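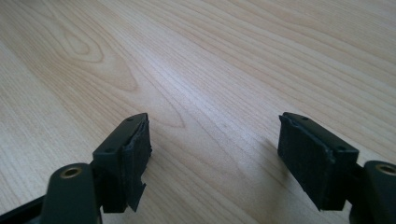 Sarita Tyagi wanted a table her family could eat at, do homework at and roll dough on, and she told us she had all but given up on finding one in a pale wood that still looked like wood. Her note reached our workshop in March, and it had a good deal to do with how the newest piece from Harix came to be finished the way it is.

PLERMONT, 26 May 2020 – Harix is very happy to introduce the Zula table, a family-sized dining and work table with a light, smooth top and a soft, low sheen that lets the grain do most of the talking. Orders open today through the Harix showroom in Plermont and by telephone, and the first 300 tables will be made over the summer.

Anyone who has spent time with pale wood will know how easily its character gets lost under a heavy finish. The Zula's top is creamy beige with a little pink and gray in it, and the lines of the grain wander across it in long curves, sometimes rising into tall arches, sometimes closing around a knot-like loop and sometimes running nearly straight. Each top is different, and customers who visit the showroom are warmly invited to pick out their own.

"We went back and forth on the finish for a very long time," said Gion Wallner, head of design at Harix. "Everyone in the shop took a sample home and lived with it – breakfast, bills, children's paints, all of it – and we argued about it over coffee for 14 weeks. I think we ended up with something you'll want to run your hand across every time you walk by."

The table comes in 3 lengths and is priced from $800, with local delivery included. A matching bench, the Shakya, will follow later in the year. Care is simple: a soft, damp cloth for everyday wiping, and a dry one afterward.

For samples, showroom appointments or press questions, please contact Aarti Nishad at the Harix showroom in Plermont.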